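Search FAQs
Enter a keyword or order number
Go

Front desk robot: questions about the card handling fault

These are the questions we have been getting since the Rumine desk unit was pulled from guest service. Answers were last checked on 15th September. If yours is missing, write to Diane Chan in site support and put Rumine in the subject line.

What went wrong?

The hand closed when it should have stayed open. The unit had picked a key card from the tray, offered it to a guest, and registered the handover as complete. On the way back to the tray it received the handover signal again and repeated the closing step with the guest's hand still inside the reach area. The guest had two fingers pinched against the edge of the desk. The desk clerk pressed the stop and the hand let go.

Was the guest hurt?

Bruising and no broken skin. The guest was seen by first aid on site and declined further care. We have spoken to the guest twice since then.

Why did the signal come twice?

The arm controller and the check-in laptop talk over the desk's own wireless router. When the connection drops, the laptop holds the last message and sends it again once the link is back. The controller was supposed to throw out any message it had already acted on. It did that by comparing message numbers, and the counter on the laptop had restarted at zero after a software update in April. The old message arrived looking like a new one.

The drop lasted 1000 milliseconds. Shorter drops never caused the repeat, and that is why acceptance testing at Testwood did not catch it. The test there used a wired link.

What is the fault code?

2523. It reads "handover state mismatch" in the log. Before this event the code was treated as information only and did not stop the arm. It is now a stop condition. If you see 2523 on a desk unit at any location, do not clear it. Press the stop, leave the power on so the log is kept, and call support.

Is the robot in use now?

Not with guests. The repeat tests are being run in a taped-off area at the Kennedy site, with a staff member sitting in for the clerk and sample hotel cards in the cardboard tray.
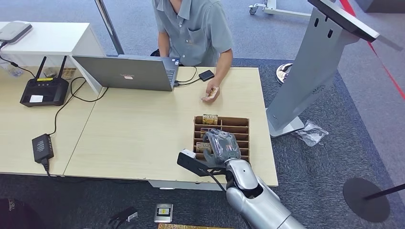

Reading time: 4 minutes

What do the repeat tests consist of?

One person works the laptop side of the desk and the arm works the tray side. The arm goes to the slots, takes a card, and presents it. The person takes the card and the handover is logged. We then break the wireless link on purpose at different points in the cycle and watch what the arm does when it comes back. The person at the desk uses a gripping tool for the runs where the link is broken. Bare hands are only allowed on runs with the link left alone and the force limit set to its lowest value.

Why test with a cardboard tray when the hotel has a molded one?

Cardboard gives way. If the fingers come down in the wrong place we would like them to bend a divider. The slots are cut to the same spacing as the molded tray, so the arm positions carry over without being taught again.

Does the covering on the hand have anything to do with the fault?

We looked at that early on because a loose covering can change what the fingers feel. Garnet Lemieux ran the same cycle with the covering on and off and got the repeat both ways. It was ruled out. The covering does need to be changed when it tears, and it should not be taped over the finger joints.

Could a cable have caused it?

A cable did not cause this one, but the review found two cable problems worth fixing. The run between the laptop and the router crossed the area where cards are handed over, and the hand lead had enough slack to catch on a divider. Both are now on the setup checklist. Keep cables to the router side of the desk as far as you can, and do a full slow cycle after moving any of them.

I run a different model. Am I affected?

The Atow units use the same message handling, so yes, treat them as affected until you have the new controller software. Atow units on a wired link have not shown the repeat. Leave the wireless setting off for now.

What changes in the new software?

The controller no longer relies on the message number alone. It also checks the time the message was created and whether the hand is where that message expects it to be. If any of these disagree, the arm stops and holds its position with the fingers slack. A clerk has to restart it from the laptop. It will not restart by itself when the link comes back.

That last part will annoy people. A weak link means more stops, and at a busy desk somebody will have to walk over and press a button. We decided that was acceptable.

Can we keep the old software if our link is good?

No.

Who decides when it goes back to guests?

Garnet Lemieux signs off the arm and Diane Chan signs off the desk layout. Both signatures are needed - a verbal go-ahead is not enough, and neither is an email from the hotel. After that the unit runs with a clerk standing within reach of the stop until the first service visit.

What should staff do in the meantime?

Hand out cards the usual way. If a unit is still standing at your desk, keep it powered down at the wall and keep the barrier tape up. Don't use the arm side of the desk for storage, and don't let guests lean over it to get to the kiosk.

How do I report a near miss?

Use the paper form in the desk folder or the short form on the support page. A near miss is any time the arm moved when you did not expect it to, even if no one was close. Please write down what was on the laptop screen at the time. We had one earlier report of the hand "twitching" on its way back to the tray. It was closed as normal movement. It has been reopened and is part of this review.

Related questions
Resetting the stop button on Rumine desk units
Changing the hand covering
Atow: switching from wireless to wired
Card tray spacing and slot positions
Reading the controller log
Near miss form (short version)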